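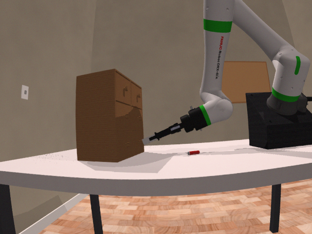
Page 2

Grirnaten Waterfront Renewal: progress report to the Hison Fund, February 10, 2022

It has been a busy winter for us, and we are very glad to say that the old quayside at Grirnaten is starting to feel like a place people might choose to walk through again. The paving on the Greenberg side went down in November, and 900 metres of sea wall have now been repaired — rather more than we dared to hope for when we last wrote to you.

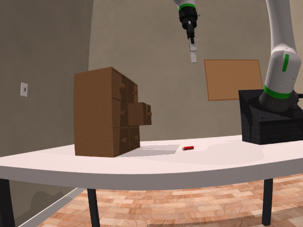
The bus link has been slower, I'm afraid. Suvness Council asked for another look at the turning circle, and we have moved two of the stops a little way uphill to suit the residents there. We did write to all 2,735 households beforehand, and the replies were kind on the whole, if firm about parking.

Six of the small workshop units are let, and we expect to sign for the others once the drains are passed. Your next payment will go towards the footbridge.

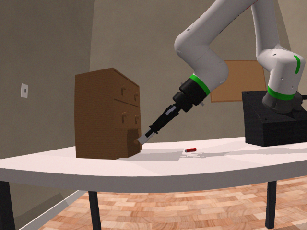 Robot arm at the drawer cabinet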